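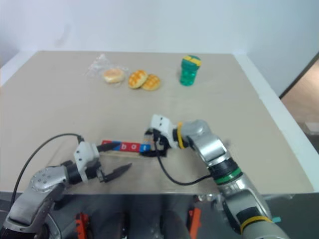

How to talk to a teenager who's picking up extremist ideas online

By Kavinda Majumder
2021-09-13

Print this page | E-mail this page

I've been a youth worker in Clotow for 14 years, and the call I get most often from parents starts with "I found something on his laptop." (Sometimes it's her laptop, by the way.) They want to know if they should take the laptop away, call the school, call the police, or all three before dinner. So I finally wrote down what I tell them on the phone.

Before you say anything

Take a day if you can. If there's a threat against a real person or place, talk of a date, or a weapon, skip the rest of this page and call the police right now! I mean it. Everything below is for the much more common situation, where a kid is repeating ugly slogans, watching hours of the same angry guy and suddenly has a theory about who's to blame for everything.

Go look at what they're watching. Yes, it's unpleasant. I spent most of one March listening to a preacher with terrible sound quality so that I could follow what one boy was telling me, and after that he talked to me like I had at least done the reading. You don't need all of it. Watch enough to know the main words they use and what they mean inside that little world.

Write down what has changed and when. New friends, old friends dropped, different sleep, a second account. Stick to things you saw or heard yourself and leave out your guesses for now.

Starting the conversation

1. Pick somewhere you don't have to stare at each other. The car is great. So is walking the dog or doing dishes.

2. Ask one open question and then be quiet. "What do you like about his videos?" works better for me than "Do you believe that garbage?" The silence will feel awful, and you'll want to fill it. Count in your head if you have to.

3. Find the piece that's true. Most of this material is wrapped around a real complaint, like a war on the news, a teacher who said something nasty, or getting searched twice at the airport when the cousins weren't. You can agree that it was unfair and still say you think the answer they're being sold is wrong.

4. Say where you stand, once and plainly. "I love you and I think hurting people over this is wrong." Then stop. My first year I gave lectures. They were very good lectures and I don't believe a single kid heard one.

5. Leave the door open. End with something ordinary, even if it's just asking what they want on their pizza.

Expect to do this over and over. A father from the Drelbridge side of town told me he had 5 rotten conversations before one that went okay, and that sounds pretty normal to me.

About religion (or politics, or whatever it's dressed up in)

If the ideas come in religious language, bring in somebody who knows the religion well and who your kid doesn't find boring. That second part matters more than people think. An imam or pastor who plays basketball with them on weekends will get further than a scholar they've never met. Please don't forbid the faith itself, either. I've watched families do that out of pure panic, and the kid just had one more thing to hide.

Getting other people in

Tell one other adult, such as a coach, an aunt or the school counselor. Ask them to keep showing up as usual and let you know if they're worried. And find somebody to talk to yourself, too, because this is lonely stuff and you'll be no use to your kid on three hours of sleep.

If you're local, our parents' group meets in Room 107 at the Flulholm center. You can just sit and listen the first time, and you don't have to give your name.

Print this page | E-mail this page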